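Gorthorpe workshop gets its hand-held grippers to the sink

9 Nov 2022 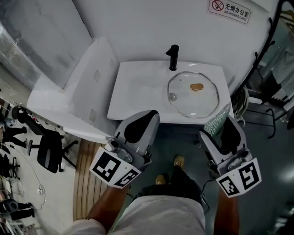 Quick one from the Gorthorpe shared workshop, where the Panalo build has moved off the bench and on to dishes. Two hand-held grippers, one per hand, black finger pads, white housings, square printed markers on the outside so the software can work out where each one is pointing. Person does the chore, grippers log it, an arm learns from it later. That's the plan anyway.

Current job is a glass plate in the sink. Glass because members asked for something harder than the plastic bowls they did first. Clear stuff is a pain, the tracking people say, and the pads don't love a glass rim either.

Goal is 100 clean runs of the plate task before the build moves on. Tally at time of writing: 27. A run counts only if both grippers stay tracked start to finish. Lose a marker behind the faucet and it goes in the bin, which has hapened a lot.

Parts, for those who keep asking:
- finger pads are on version 4. Earlier ones were too stiff, then too soft, then split at the base
- housings printed in the workshop, white filament, markers go on last
- cable is still a cable. Wireless is on the list, not soon
- trigger springs from Zirnley, the small pack. Order spares

Biggest complaint so far is wrists. Housing is boxy and sits out past the hand, so anything low down in a basin means a bent arm and a sore one after half an hour. Slimmer housing has been drawn up but it leaves less room for the markers, and smaller markers drop out sooner. No decision yet.

Other complaint is water. Nothing in the grippers is sealed. Faucet stays off during runs for now and a towel is kept handy. A sleeve for the electronics end is being tried out, first go at it made the trigger stick.

The arm side of the build is further back. Base plate is cut, the shoulder joint is waiting on a bearing, and the Chrysikopoulos controller board came with the wrong connector so thats gone back. Workshop hopes to have an arm moving by February and to try the plate on it not long after. Plastic plate first, going by the build log.

Files for the pads and the housing are on the workshop's shared drive, members only until the split problem is properly sorted. Spare pair of grippers can be booked at the front desk, 2 hours max, bring them back charged please.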